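Search this site
Search
Reviews > Workshop > Grippers and tooling

Stidus two-finger gripper kit: review after a winter of bin picking

12 Feb 2020

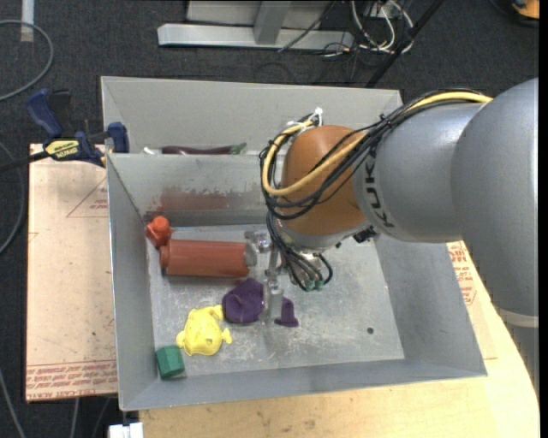 The arm over the front bin, with the second bin clamped behind it.

14 shares | 3 comments

I bought the Stidus kit for the arm at the Grikthorpe shared workshop, where a few of us are building a cell that moves mixed objects from one bin to another. It cost £362 with the hose set. The other one on my list was the Carroll, at £429, and I could not see what the extra money was for.

The kit comes as a flat box of parts with a printed booklet. Fitting it to the wrist took me an evening. The bolts are decent and all the holes lined up. The booklet is poor on hose routing, with one small drawing that shows the hoses from the wrong side. I ended up leaving wide loops round the wrist and tying the bundle where it passes over the link. My first attempt was too tight and pulled at a fitting when the wrist turned. Leave more slack than you think you need.

Our bins are plain grey metal ones, set one behind the other on a wooden top. A bar clamp with a blue handle holds them where they meet. I would not skip the clamp. Without it the front bin crept forward every time a finger touched the wall, and the positions were out by the end of a run.

For test objects we use whatever is to hand, mostly bright things that show up against the grey. The red cylinder is the easy one. The gripper takes it from the end or across the middle and has dropped it very few times. The yellow toy is harder because of the bits sticking out of it, and the angle matters a lot. Soft crumpled things are the weak point. The fingers are narrow and smooth, and they tend to push a fold along the floor of the bin before they get hold of it. I did one long run of 135 picks with mixed objects and 16 failed, nearly all of them on the soft stuff.

Narrow fingers do have a good side. They get into the corners, which the wide pads on our old gripper never managed. They will also scratch a painted bin if you set the height too low – ours has plenty of marks on the floor, some older than this gripper.

Noise is fine. The hoses are thin and kink if you bend them sharply, so I have ordered a spare set. The small connectors push in and pull out without tools and none of mine has leaked.

The Rumora software plug-in is a separate download. It works, but the open and close timings reset to default when you update it, so write yours down. I lost mine in July with an older version and it has not been fixed.

Good: price, fit, reach into corners.
Bad: booklet, thin hoses, poor on fabric.

I would buy it again for hard objects. If you mainly want to pick up cloth, look at something with wider or rubber-faced fingers.

3 comments
Share this review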